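4.2 Bimanual unloading of the glass holder

The second task in the Undance set is unloading stemware from a wire holder. We chose it after the drawer and towel tasks because it puts the two arms close together for most of an episode, and because reflective metal had caused trouble for the depth-based baseline in early trials. The policy takes only color images from the wrist cameras and the joint positions of both arms. No overhead view is used in this section. A version with the overhead view added is reported in Section 4.4.

Demonstrations were collected by two operators (Hellwig and Brøndum) using the leader arms described in Section 3.1. We recorded 201 episodes and dropped those in which a glass fell or an operator stopped partway, as well as those with missing camera data. The holder was moved and turned between episodes, and other tableware was placed on the table in no fixed layout. Operators were told to keep the wrist camera pointed at the glass during the approach but were otherwise free to choose which arm went first. This freedom turned out to matter, as discussed below.

The policy is the action-chunking model from Section 3.3 with the chunk length kept at 56 steps. Training ran for 3,000 epochs on the Farnano cluster with the same learning rate as the drawer task. We did not tune any setting on the holder task itself. Figure 6 gives a wrist view from the setup, with the glass lying on its side in the scrollwork of the holder and the other arm's gripper near its foot. 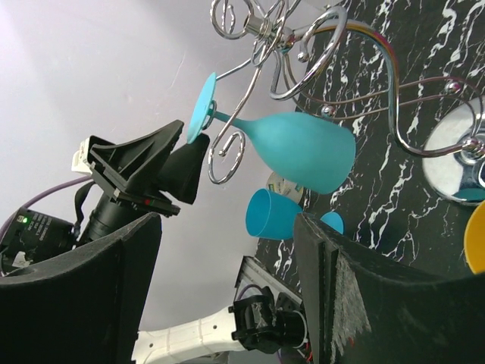

Why does the policy use wrist cameras without depth? Depth readings from polished wire were too sparse to be of use, and filling in the gaps added errors that were larger than the clearance between the glass and the holder.

Figure 6. View from one wrist camera in the glass holder task. Both fingers of the gripper carrying the camera are visible, along with part of the second arm.

The main source of failure was the handover of the lead role between arms. Where the demonstrations disagreed on which arm should move first, the policy sometimes started both motions and then stalled with the grippers a short distance apart. Adding a single binary input for the leading arm, set at the start of each episode, removed most of these stalls. The same input made no clear difference on the drawer task, where one arm does nearly all the work.

A second kind of failure came from contact between a finger and the wire. The arms are position controlled and have no force sensing at the wrist, so a finger that catches on a scroll keeps pushing until the tracking error limit is reached. Operators avoided this by backing off a little before each new attempt – a habit the policy picked up only in part. We saw it back off on the first catch but rarely on the second.

Changing the finger padding had a larger effect than we expected. With the softer foam, the stem settled into the grip even when the approach angle was off, and the operators also reported that it was easier to teach. All results in Table 3 use the softer foam.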